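Winard two-finger gripper kit, worth 3,415?

tuncay_d
Kit on the bench, wrist camera view, fingers open.

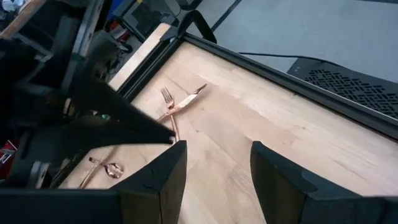 Wrist cam, cutlery test: fork, knife and spoon

The quote is 3,415 for gripper, camera mount and a year of support. Has anyone run one on thin metal parts?

karakaya_i
We have had one since May. Fine on blocks and cups. On flatware the handles sit too low for those flat finger tops. Budget for narrower tips.

tuncay_d
Are tips sold separately?

karakaya_i
486 for a set of 4. Delivery took 16 days.

bronita
Disagree about the tips. Ours picks up forks with the stock fingers if the approach is square to the handle. A knife lying across a fork is a planning problem and new tips won't fix it.

karakaya_i
Square approach, yes, on a single item. With crossed pieces we dropped nearly half.

h_tokgoz
Check your depth readings as well. Shiny copper finishes gave us holes in the data along the blade edge. Matt steel was better.

bronita
Same on ours. I'd still not pay 486 before trying the stock set.

tuncay_d
Will ask Winard for a loan set of tips before I sign.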